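Wimness Travellers' Help – Airports and Aircraft

Why was my checked bag left behind on a turboprop that wasn't full?

Posted by prairie_window
Monday, February 15, 2021

I have a trip coming up from Flesstead to Havwood and I'd like to avoid what happened the last time I flew it, in July. It's the 66-seat turboprop. There were empty rows behind me, so I assumed there was plenty of room, but my suitcase didn't arrive with me. The agent at Havwood said the flight had been "weight restricted" and that the bag would come on the next one. It did, after supper.

My bag was under the limit and I'd checked in early. How can a plane with empty seats be too heavy? And is there anything I can do so it doesn't happen again? I didn't even have a toothbrush with me.
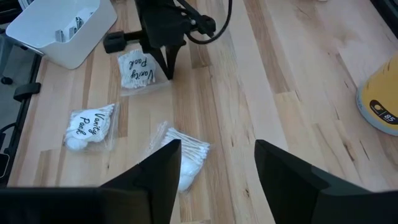
Vanity Packs on a wooden tabletop

Answers

gate3_regular

Happens all the time on the small ones. They take the mail and the freight first and your bag gets whatever is left. I stopped checking anything years ago. Complain at the desk and they might give you a meal voucher.

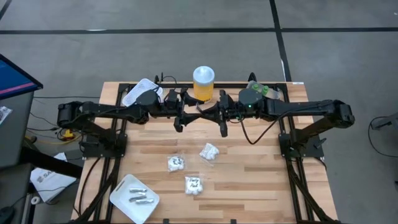 Marites Rivera
Community contributor, Airports and Aircraft

I worked in load control for a regional carrier before I retired, so I can explain the general idea, though I can't tell you what was on your particular flight.

Empty seats don't tell you much. Before each departure someone works out the most the aircraft can weigh for that runway, in that weather, on that day. The structural limit printed in the manual is only one of the numbers. On a warm afternoon the air is less dense, the wings and propellers get less out of it, and the allowable takeoff weight can come down. A wet surface or a tailwind can bring it down as well. If part of the runway is closed for repaving, losing 500 metres makes a real difference.

The other half is fuel. If there are thunderstorms at the destination, the crew may want a more distant alternate airport and enough fuel to hold for a while. Say they add 400 kg. If the aircraft was already at its limit, that much has to come off somewhere else, and it's usually seats they stop selling, or bags, or both. That could be why you saw empty rows – the seats may have been blocked for the same reason your suitcase stayed behind.

Regarding the freight, it depends on the carrier. Where I worked, ordinary freight came off before passenger bags. Medical shipments stayed on.

As for what to do:

Take the first flight of the morning in summer if you can. It's cooler, and if the bag does miss, there are more flights left that day to bring it.

Report it at the baggage desk before you leave the terminal, and keep the reference number.

Keep receipts for toiletries and anything else you have to buy. Ask the airline what it covers and how long you have to claim.

Put a night's worth of things in your cabin bag, including any medication. 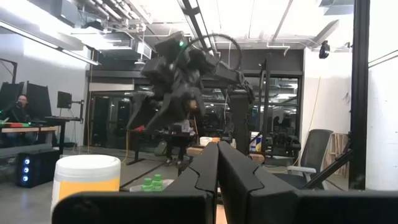 Wipes canister, with two small green-capped bottles in a tray

Your next trip is in colder weather, so heat won't be the problem, but de-icing and a snowy runway come with their own penalties. I'd still pack the cabin bag.

R. Havwood

Agree with Marites on most of this. One thing to add is that balance matters too. On some turboprops there's a forward hold and an aft hold, and you can run out of room in one while the total weight is fine. I've seen people asked to change rows for that.

prairie_window

Thanks, that clears it up. There were storms that afternoon, now that I think back. I've moved to the morning flight.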